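The arm that took my tea break

I pack boxes for a living. More exactly, I did pack boxes for a living, for eleven years, and now I do something that has a longer job title and a bit less lifting. The firm is called Etix, we handle dry goods for other people's brands out of a unit on the Palludia estate, and since April one end of our packing floor has belonged to a system called Skaris. It has an arm, a gripper and a lot of software, and before it was allowed anywhere near us it spent months inside a computer.

I want to say a few things about it, because most of what I read on the subject seems to be written either by people selling these machines or by people who've never stood at a packing bench at five in the morning with a cold coming on. I'm in neither camp. I don't hate the thing! I've even got quite fond of it on some shifts. But I do think we talk about automation in a very lazy way, as if the only question was whether somebody gets the sack, and when nobody does everybody claps and goes home.

Nobody got the sack at ours, so let me get that out of the way. Two people left and weren't replaced, and one of those was retiring anyway. The rest of us were called into the canteen and told our roles would be "enriched". I remember looking at the biscuits (good ones, which is always a warning) and thinking, right, here we go.

The numbers they showed us were very tidy. On the old bench a decent packer could sort and place 105 boxes an hour, and I was a decent packer. Skaris was going to do 111. That was the whole difference, six boxes, and I laughed out loud because I'd expected something that would make me look like a tortoise. Then the chap from the supplier explained that it would do 111 in the first hour and 111 in the tenth hour, and I stopped laughing. My 105 was what I did before my back started. After lunch I was lucky to see 100.

So there's the first thing it changes, and I don't think it gets said enough. It changes what a normal pace is. A person's day has a shape to it. You start stiff, you get going, you have a lovely hour mid-morning when your hands know everything and you're chatting about the telly, and then it all sags a bit towards the end. Managers used to understand that, mostly because they'd done the job. Now there's a flat line on a screen in the office, and anybody who isn't a flat line looks like a problem. I've not been told off once, I should say. It's more of a feeling, like walking next to someone who's slightly faster than you.

The months in the computer were the part I ended up liking, which surprised me. They built a pretend bench, a simulated one, and they let the arm practise on it with pretend goods before the real one was bolted down. A few of us from the floor were asked to sit in on that, an afternoon here and there, and I put my hand up mainly for the chair.
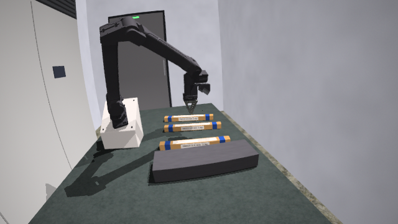
I'd imagined it would be like a film, all glowing lines and countdowns. What you got was a slow, fussy argument about small things. How near can one box be to the next before the fingers catch? What if there's something bulky between the arm and the box it wants? Does it matter if the label is facing front? I found I had an opinion on every single one. I'd been answering those questions with my hands for years and had never been asked to say them aloud.

And saying them aloud is hard! Try explaining how you know a box is going to slip. I said "you just feel it go" and a very patient young engineer asked me to feel it go again, slower. We got there in the end. It's to do with the weight moving to one end, and you shift your thumb to meet it. He wrote that down and went away, and when he came back the gripper had a different way of closing. I was so proud I told my sister about it on the phone, and she said, "So you've taught it your job, then." Well. Yes. I had.

I've turned that over a lot since. They ran 1016 practice rounds in the simulation before they were happy, and I reckon I had something to say about a good number of them, and so did the other packers who sat in. None of that appears anywhere. The supplier's brochure talks about "learned handling strategies". Learned from whom? I got my ordinary hourly rate for those afternoons, and a lanyard. If a consultant had walked in and given the same advice there'd have been an invoice, and I bet it would have been a juicy one.

This is my actual argument, if you've been waiting for one. When a firm puts in a machine that does what its people do, the people's know-how goes into it, and that know-how ought to be paid for as know-how. I don't mean a fortune. I mean a proper rate for the training work, in writing, with names against it, and a say in what happens afterwards. We pay for the software. We pay for the steel. The bit in between came out of our heads and went in for nothing.

I know what the other side says, because I've had it said to me over the vending machine. The firm owns what you learn on the firm's time. Fair enough, up to a point. But I didn't learn it all from Etix. I learned a fair whack of it at the place I worked before, and from my mum, who could stack a cupboard so that nothing ever fell on you. And even if every scrap of it was theirs, there's the plain matter of goodwill. The next time they want packers to sit in with the engineers (and there will be a next time, they're already talking about a second project called Shao for the heavier lines) they'll want us to be generous again. I'm not certain we'll be quite so chatty.

Now for the things I like, because I did say I'm not in the angry camp. My shoulder is better. I can lift my arm over my head to get the big casserole down, and I couldn't last winter. The arm does the reaching and the endless turning of boxes, and I do the checking, the odd shapes and the sorting out when it stops. I've learned to read the fault screen. I've been shown how to change a setting and see what it does in the simulation first, so you can be as daft as you like and break nothing. There's real pleasure in that. I'm fifty-three and I'd assumed I was done learning anything at work apart from new door codes.

What I miss is the talk. Four of us used to stand at that bench, two a side, and you can pack and natter at the same time with no trouble at all. I knew about everybody's kitchens and everybody's kids. Now we're spaced out, one here at the checking station, one down by the wrap, and there's a fan noise that means you have to shout, so you mostly don't. Nobody planned that. I don't think it crossed anyone's mind that the bench was doing two jobs. There's no column for it in the spreadsheet, and when I raised it at the review meeting I was offered a "wellbeing slot", which I think is ten minutes in the room with the beanbag.

And my tea break has moved, hence the title. We used to stop when the bench was clear, all together. Skaris doesn't have a clear bench, it just has the next box, so we go one at a time on a rota. I've asked for the four of us to have one break together each shift, with the arm stopped for it if need be. At 111 an hour it would cost them a quarter of an hour's boxes, and I've offered to do the sums on the whiteboard. They've said they'll look at it after the summer, once the Shao plans are settled, and I've told them I'll be asking again before then.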